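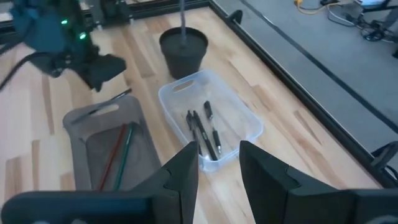
Zolville wants to charge downtown shops by the bag for trash pickup starting in July, and the city says most of them will come out ahead. Shop owners have heard that kind of thing before.

Under the plan, businesses in the center would drop the flat fee and buy printed bags from Skosteck, the hauler that already holds the city contract. A roll of 20 would be sold at city hall and at two grocery stores. Trash left in any other bag would stay on the curb, and a second offense would bring a $400 fine.

The city's sums rest on a trial that covered 458 businesses last winter. Marcelle Bailly, who runs the sanitation office, said the average bill fell during the trial. She did not say by how much, and the report handed out at Tuesday-style briefings past was replaced this time by a one-page summary with no table of costs.
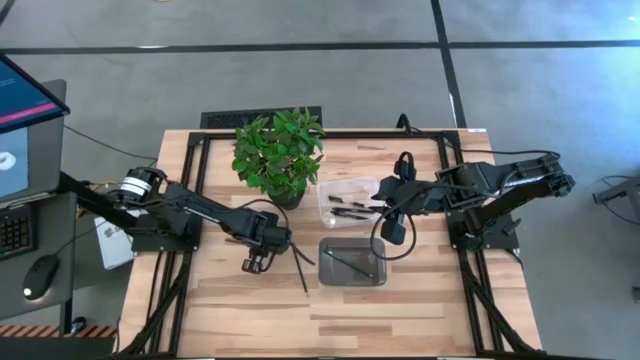
The summary also leaves out restaurants, which throw away far more than a shoe store does. Homa Ansari owns a lunch counter on the main street and took part in the trial. Her bills went up every month, she said, and when she called to ask why, she was told to recycle more.

"I recycle everything they'll take," she said. "They don't take soup."

Then there is the question of where the trash goes if it doesn't go into the paid bags. Bailly said dumping did not rise during the trial. Her office had one inspector on the job, working mornings. Park crews keep their own records, and those have not been released.

Skosteck would receive $2,500 a month to handle bag sales, on top of its current pay. The company did not answer questions about what it costs to print a bag.

The council takes public comment on the plan at 6 p.m. in the library annex, before the vote. Jiahui Shen, the only member to speak against it so far, has asked for the full trial figures by then. The sanitation office said it would try.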